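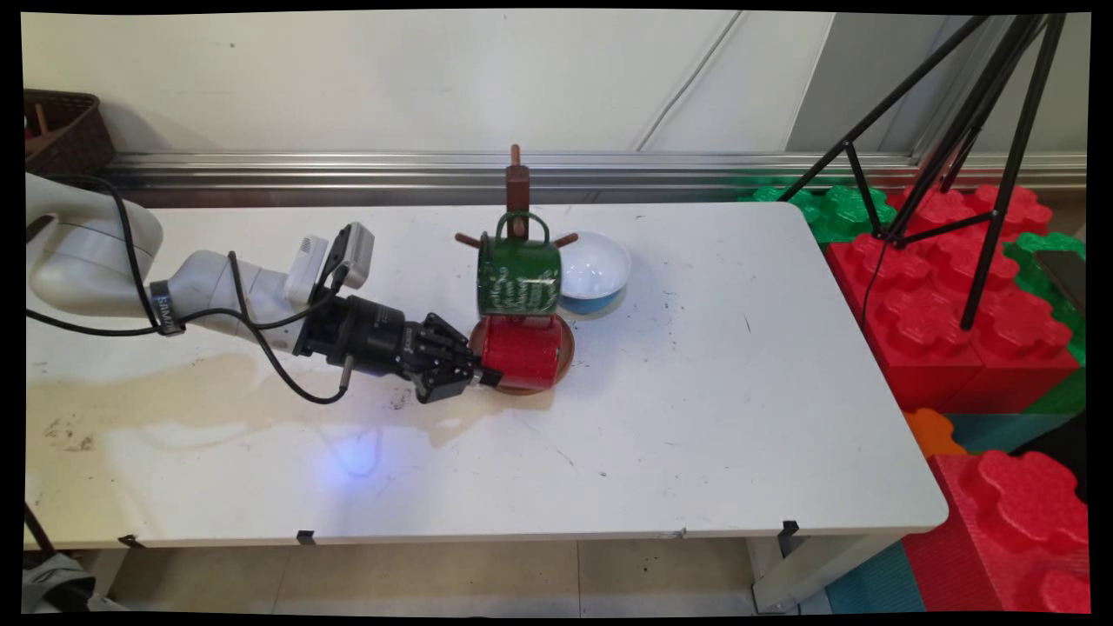 Robot Cell Technician (tabletop arm), Stutel

Location: Reltham, on site
Hours: full time, day shift, 7:30 a.m. start
Reports to: cell lead
Start: June, or earlier if you are free

About the job

Stutel runs a manipulation cell at its Reltham site. The cell is one white arm with a multi-fingered gripper, working over a white tabletop with ordinary kitchen things: mugs, a saucer, a bowl, a mug tree. We need one technician to look after it. You will own the cell from power-up to shutdown, keep it within its setup sheet, and fix it when it stops.

This is a hands-on post. Expect to spend most of the day at the table and the rest at a bench or writing in the cell log. There is no programming from scratch, but you will edit settings files and run scripts that other people wrote.

What you will do

Start the cell each morning: check the emergency stop, home the arm, open and close the gripper through its full range, and compare the readings with the day before.

Set the table for each task. Object positions are on the task cards. A mug that starts on the saucer has to start on the saucer, with its handle turned the way the card says. The same goes for anything hanging on the mug tree.

Look after the cables. The black cables run in loops along the arm, and the loop near the wrist needs enough slack to let the wrist turn without snagging. You will check the loops before every session, replace ties, and route new cable when a sensor changes.

Service the gripper. This means cleaning the fingers, checking the joints for play, tightening the wrist fasteners to the value on the sheet, and swapping out a finger when it is worn. We do a full strip and rebuild every 200 hours of run time.

Check the calibration between the cameras and the arm. If the error on any test point is over 2 millimeters, the cell stays down until you have redone it.

Keep the table clamps and brackets tight, and report any movement of the table against the arm. The surface has stains and scuffs and we are not replacing it this year, so wiping it down is enough.

Log every fault with the time, the task, what the arm was holding, and what you did about it. The log is at entry 2571 and people do read the old ones.

Stock spares and reorder from Stornon before the bin is empty. Lead time on finger parts is some 39 days.

What we need from you

Two years or more of maintaining electromechanical equipment. Robots are good, but packaging machines, lab instruments, printers or CNC equipment also count.

Able to read a wiring diagram and use a multimeter, crimp a connector and find a broken conductor inside a cable that looks fine.

Comfortable at a Linux command line at a basic level.

Able to lift 40 pounds with a second person helping, and to stand for long stretches.

Clear written English for the log.

Nice to have

Experience with multi-fingered grippers or other small actuators.

Experience with camera calibration.

Lockout/tagout training. If you don't have it we will send you in your first month.

First weeks

For the first two weeks you work alongside the cell lead and do not run the arm alone. After that you take a short practical test: home the arm, set a table from a task card, find a fault we have put in the gripper wiring, and write it up. Once you pass, you get your own key to the cell. Later in the year you may be asked to cover the Louro cell on the other side of the building. It uses the same arm with an older gripper, and covering it is paid at a higher hourly rate.

Pay and benefits

Hourly, paid every other week, with overtime after 40 hours. Health and dental from the first of the month after you start. Safety shoes and hand tools are provided. You may use your own tools if they are marked.

How to apply

Send a resume and a short note to the Stutel hiring desk in Reltham. In the note, describe one machine you kept running, what usually went wrong with it, and how you found the cause. Half a page is plenty. Please put "Cell Technician" in the subject line.

Interviews are on site and take half a day, including some time at the bench. Wear closed shoes and leave loose jewelry at home. We reply to every applicant, usually within two weeks.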